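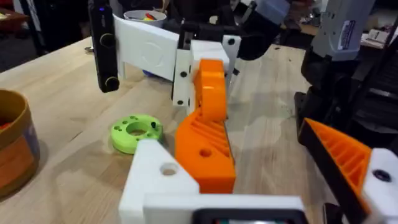
Days Out / Workshops & Makers

Open house at Arna: a green ring, a wooden bench and a lot of screws

02/02/2018

I'd been meaning to get over to Arna since July, so when the open house came up I grabbed a ticket (4 dollars, with coffee!) and went. There were 18 of us, split into two groups, and I landed with Firouzeh Mohammadi, who runs the assembly room and talks even faster than I do.

The thing they put together at her bench is a flat lime-green ring, 3D printed, with a big hole in the middle and little ones dotted around it. I know, it's a ring! But I got completely hooked. She calls it the Tak ring, after the lamp it goes into, and the small holes take the screws.

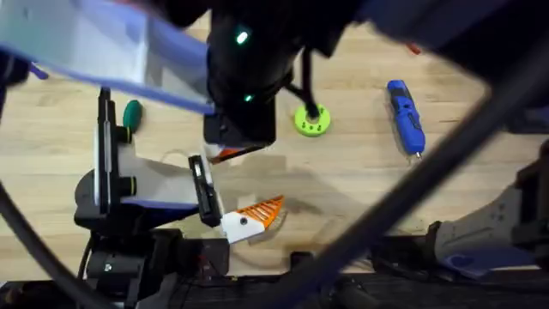 She told us to start every screw by hand, a couple of turns, before going anywhere near the blue cordless screwdriver. I asked if I could skip that and got a look. Then we all had a go on spare rings, and mine took me nine minutes, which I'm told is not a record.

What I loved most was the bench top, pale wood in long strips with scuffs and dark specks all over. I want one for my garage, badly. The red-handled pliers live on it too, and Firouzeh says they get borrowed by every room in the building. 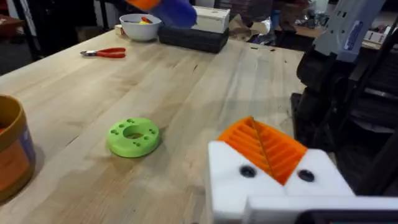
Getting there and parking

Arna shares a driveway with Fasteck, so go past the first gate and turn in at the second. Parking is free, but the lot fills up early.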